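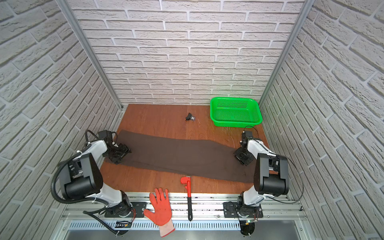

Two arms and the brown cloth.

11 April 2026

Mussel line notes, Dekport tank hall. Came in early because I wanted to see how the spat had done on the new rope — pretty well, I think! Revathi and I pulled the first dropper and counted 1,211 on the top section, which took forever and left my fingers numb. The fuzzy rope from Stallwood is holding them far better than the smooth stuff we hung in December. Most of the smooth ones have gaps you could put a fist through.

Salinity is still at 8 in all the tanks (checked twice, the probe had been drifting again). Kimutai thinks the shells are thinner than they should be even for brackish water. I'd like to weigh a batch before I agree with him.

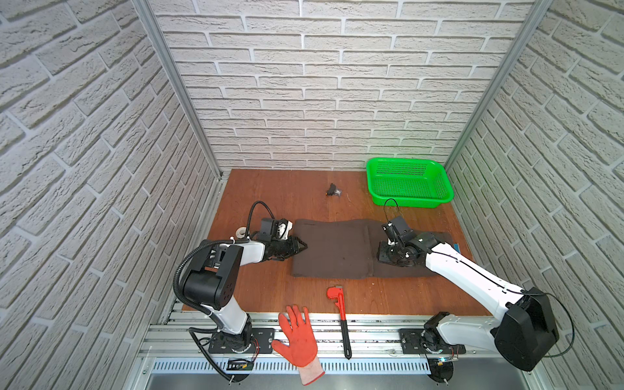
Green basket in the back corner, mat in the middle.

Talked to Titilayo about the mooring plan for Drultbridge. She wants the longlines 200 meters from the nearest turbine, and the service boat people want more than that, so round we go again. I said I'd redraw the layout with the lines running the other way, along the current, and see if that buys us any room. Still need the anchor weights from Babatunde!!

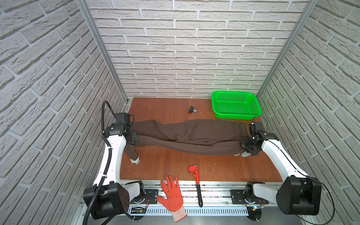

Brown trousers held out lengthwise.

Dropper 41 has a nasty tangle near the bottom weight. I cut the sock off and retied it with the longer loop Garba uses on their kelp lines, a bit fiddly but it hangs straight now. If it slips, please leave it hanging and come find me, I want to look at the knot.

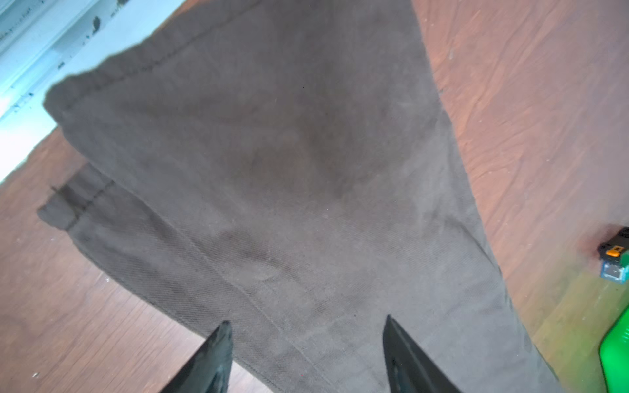 Also the feed pump is making that whining noise again. I cleaned the intake and it calmed down for an hour or so, then started up as I was leaving. Revathi has a spare impeller in her drawer and we'll swap it next time we're both in. Shell weights after that.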